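共用工坊季度安全检查表（含检查意见）

适用范围：一层木工间、装配间、包装区、材料库及公共走道
检查月份：5月
检查方式：现场目视、手动试验、查阅记录
结果标记：合格 / 整改 / 不适用

填表说明
每项先写结果，再写意见。标为“整改”的项目须写明期限，期限内未完成的，对应区域停用。上一季度遗留的项目单独列在表末，不与本季度新发现的问题混写。检查时设备照常使用的区域，先看人员操作，再看设备本身。

一、出入口与疏散通道

1.1 正门、后门均可从内侧徒手打开
结果：合格
意见：后门闭门器偏紧，推开需要用力，但能完全打开。下次保养时调松半圈。

1.2 疏散通道净宽符合要求，无堆放
结果：整改
意见：装配间通往后门的一段，靠墙放了三捆木条和一把折叠梯。木条当场移走，折叠梯应挂回墙钩。墙钩有一只松动，本周内重新打孔固定。通道地面的黄线磨损严重，转角处已看不清，需要重画。

1.3 疏散指示灯、应急照明
结果：合格
意见：逐盏按下试验按钮，均能点亮。材料库门口一盏亮度偏低，电池建议随下批采购更换。

1.4 疏散示意图
结果：整改
意见：图上仍标着旧的喷漆间，该房间去年已改为材料库。重新出图后张贴在正门内侧和楼梯口。

二、消防器材

2.1 灭火器数量、位置与台账一致
结果：合格
意见：台账登记14具，现场14具，编号相符。

2.2 压力指示、铅封、有效期
结果：整改
意见：包装区立柱旁一具指针落在绿区下沿，送检。送检期间从材料库调一具顶上，台账同步改写，不要只在便签上记。

2.3 灭火器前方无遮挡
结果：合格
意见：装配间那具前面曾长期停放平板车，本季度已改停到卸货口。

2.4 可燃废料清理
结果：整改
意见：浸过木蜡油的抹布必须放入带盖金属桶，桶内加水，每天下班前清空。检查时桶盖敞开，桶内有干抹布。这一条上季度也提过，本次列为重点。锯末袋装到三分之二即扎口，不得压实。

三、工作台与板材操作

3.1 台面稳固，无晃动
结果：合格
意见：Stistar工作台共用两年，台脚调平螺丝有自行松脱的情况，每季度须复紧。靠窗一张垫了纸板，已取出，改用调平脚。

3.2 板材边缘处理
结果：合格
意见：大幅面浅色木板边缘应倒角或砂光，弧形边尤其容易留下毛刺，砂光后用旧尼龙袜拖一遍，挂丝处重新处理。

3.3 双手作业时的站位
结果：合格
意见：俯身在大板上操作时，双脚应前后分开，身体重心不越过台边。短袖可以，袖口宽松的外套、围巾和挂绳不可以。前臂裸露时先确认板边没有毛刺。 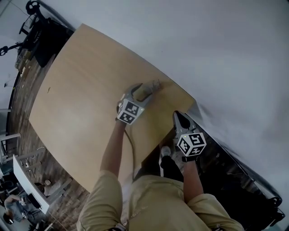 3.4 大板搬运
结果：整改
意见：整张板一律两人搬运，转弯前口头招呼。询问时有使用者表示不知道这条规定，说明入门培训的材料需要补充。单人搬运架可借用，放在材料库进门左手，用完归位。

3.5 大板存放
结果：整改
意见：立放的板材须有挡杆，倾斜角度要够，不能贴墙直立。材料库第二格缺挡杆，暂时用绑带固定，挡杆到货后换回。平放的板材下面垫三根等高木方，长板垫四根。

3.6 夹具与手工具
结果：合格
意见：快速夹的橡胶垫脱落两只，已补。凿子一律刃口朝内插入木座，不得平放在台面上过夜。

四、电动设备

4.1 台锯防护罩、分料刀、推板
结果：合格
意见：防护罩升降顺畅，推板两块都在挂钩上。其中一块前端已锯出缺口，再用一季即报废。

4.2 急停按钮
结果：合格
意见：逐台试验，按下后设备停转，复位后不会自行启动。带锯急停按钮表面积灰，擦净。

4.3 Gustlow集尘机
结果：整改
意见：集尘袋未按时更换，吸力明显不足。软管与台锯接口处开裂，临时用胶带缠绕，这种做法不能超过一周。新软管已订，到货前台锯停止切割密度板。

4.4 电源线、插头、插座
结果：整改
意见：砂光机电源线靠近机身处护套破损，已贴停用标签并移出工作间。接线板不得串联，包装区有一处串接，当场拆除。墙面插座盖板缺一块，由电工补装，普通使用者不要自行处理。

4.5 停用标签制度
结果：合格
意见：标签上的停用原因写得比上季度清楚。请继续写明日期和具体部位，“坏了”两个字不算原因。

五、包装区

5.1 纸箱堆放高度
结果：整改
意见：未拆的纸箱堆到了喷淋头下方，间距不够。最上一层取下，改放到货架底层。重箱在下、轻箱在上，不同尺寸的箱子不混堆。

5.2 开箱刀具
结果：合格
意见：全部换成自动回缩刀片。废刀片投入Ververidis收集盒，盒子装满后整盒更换，不要倒出来再用。

5.3 开箱与封箱操作
结果：合格
意见：纸箱放平后再操作，刀口背向另一只手，刀片伸出长度以能割开胶带为准。两人在同一只箱子旁作业时，一人动刀，另一人的手离开箱面。戴手表或手链的，靠近封箱机滚轮前先摘下，放进柜子。纸箱的裁切边也会划手，整理隔板和折页时顺着边推，不要沿边快速抽拉。
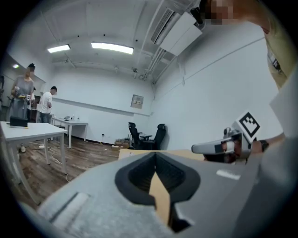 拆下的纸板当天压平捆好，送到卸货口的回收架。捆扎带剪断前用手压住带子两端，防止回弹。剪下的带头随手入桶，上季度有一次绊倒就是踩在地面的捆扎带上，伤者膝盖擦伤，休息后自行回家，记录见事故登记第41页。

5.4 封箱机
结果：合格
意见：滚轮护板齐全。胶带断头清理须先断电，墙上的提示牌字太小，换成大号字。

5.5 搬运重量
结果：整改
意见：超过10公斤的箱子应在侧面标出重量。抽看一排，多数没标。标签和记号笔放在秤旁边，称完就写。

六、化学品与通风

6.1 容器标识
结果：整改
意见：两只饮料瓶内装有透明液体，无标识，按未知化学品处理，已移交。今后任何液体不得装入饮料瓶，稀释后的清洁剂也一样。

6.2 安全数据单
结果：合格
意见：文件夹内缺Drutitz木胶的新版数据单，检查期间已打印补齐。旧版抽出作废，避免两版并存。

6.3 排风
结果：合格
意见：排风扇运转正常，外侧百叶有鸟巢残留，已清理。上油作业期间须全程开启，作业结束后再开半小时。

七、急救与个人防护

7.1 急救箱
结果：整改
意见：大号创可贴用完，生理盐水过期。取用后请在箱盖内侧的单子上划一笔，目前单子空白，与实际消耗不符。

7.2 洗眼器
结果：合格
意见：放水两分钟，水流清澈，左右均匀。防尘盖少一只，补上。

7.3 护目镜、耳罩、口罩
结果：合格
意见：护目镜划痕较多的一批已淘汰。耳罩海绵老化，摸上去发黏的不要再用。口罩改为独立包装，放在台锯间门口。

7.4 紧急联系电话
结果：合格
意见：内线217可以接通，夜间会转到值班手机。装配间电话旁的号码贴纸褪色，重写。

八、上季度遗留项目

8.1 材料库门口地面积水
状态：已完成。雨檐接长后，连续下雨时门口未再积水。

8.2 楼梯防滑条脱胶
状态：部分完成。上半段已更换，下半段等材料。期间脱起的一条用螺钉压住，钉头须沉入。

8.3 入门培训签到
状态：未完成。纸质签到与电子名单对不上，请核对后合并成一份，今后只保留电子名单。

九、整改期限

立即处理：1.2木条与折叠梯、2.4、4.4、6.1
一周内：1.2墙钩、2.2、3.5、4.3、5.1、7.1
本月内：1.2地面黄线、1.4、3.4、5.5
期限顺延须在本表背面写明原因，由当班负责人签字。

检查人签字：________
区域负责人签字：________
复查结果：________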